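# Pulthorpe Hall Users' Group: minutes, Tue 7 May

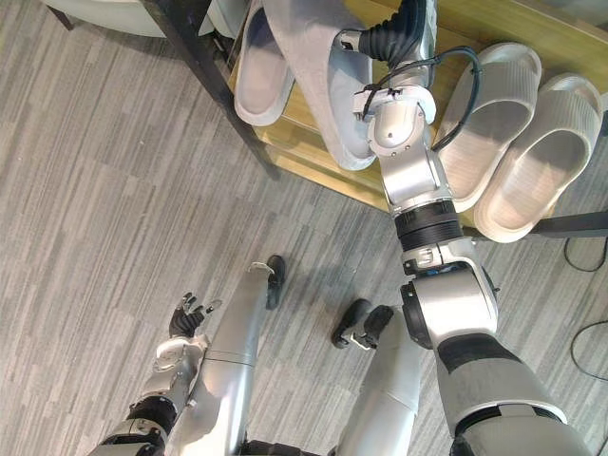 Vibeke Hjaltested opened the meeting and said how very nice it was to see the circle of chairs nearly full again after such a thin turnout in April. She went straight to the matter most of us had come about, the shoes and slippers at the entrance to the carpeted room, which has been on our list in one form or another since the carpet went down in December. The low wooden rack was generally thought to be a great success, being easy for the little ones to reach, and the slippers, the soft pale grey one and the white ones alike, have been much admired (Jolene Whitelaw said she would happily take a pair home!). What remains is getting everybody to use them, and putting them back afterwards, and the discussion that followed was long and good-humoured.

**Present:** Vibeke Hjaltested (chair), Jolene Whitelaw, Rawiri Quinlan, Rattana Boonchu, Leonie Dunstan (notes)

**Last minutes:** Agreed, with one correction. The kettle was mended by Rawiri and not replaced, and he would like this known.

## 1. Slippers and the rack

Rattana reported that the slippers come back in every sort of arrangement, some on the rack, some on the carpet and one, last week, in the umbrella stand. She has been sorting them on a Friday morning before the toddlers' music group and doesn't mind doing it, but would be grateful for a hand in the school holidays. Jolene offered the first fortnight and was warmly thanked.

There was some talk about whether slippers should go on the rack toes in or toes out. Vibeke grew up with toes out, so that you can step straight into them. Rawiri felt that toes in made it easier to read the size on the heel, at which Rattana pointed out that the sizes have mostly rubbed off. It was agreed to try toes out until the summer and see how people get on. Rattana will mark the sizes again with a laundry pen, inside the heel.

Outdoor shoes are to go on the mat by the door and should not share the rack with the slippers. Leonie will write a small notice to this effect. The meeting asked that it be a friendly one, as the last notice (about the biscuits) was felt to be a bit sharp.

Washing: Jolene has been putting the slippers through on a cool wash, a few pairs at a time, and drying them flat over the bath. She does not recommend the tumble dryer and would rather not say how she knows. Once a month seems to be enough, or sooner if somebody has been out to the bins in them.

**Action:** Rattana to re-mark sizes. Leonie to write the notice. Jolene to carry on with the washing and cover the first fortnight of the holidays.

## 2. More slippers

Rawiri had looked into buying more, in larger sizes especially, and had a price from Ferri of £157 for the lot, delivered. Several of us drew breath at this. After a while it was agreed that the present number is enough for most evenings, apart from the Flellton choir, who arrive all at once, and that choir members could very well be asked to bring their own. Rawiri will put it to them kindly. We shall look at the price again in the autumn.

## 3. The carpet

Vibeke has booked Paltgate to clean the carpet during half-term. The cost is £60 and comes out of the hall money. The room must be clear the evening before, which means the rack, the piano stool and all the cushions going into the passage. Rawiri and Leonie will do the carrying. Rattana asked if the piano itself had to move and was relieved to hear that they will go round it.

Jolene asked again about the draught under the garden door. It is still there. Vibeke will speak to the joiner.

## 4. Any other business

A single child's welly, green, left foot, is in the office and would like to go home.

Leonie has found the spare key to the side cupboard in her own coat pocket and apologised to everyone who had been looking for it.

The meeting closed at 2000 and Jolene's ginger cake was finished in the kitchen.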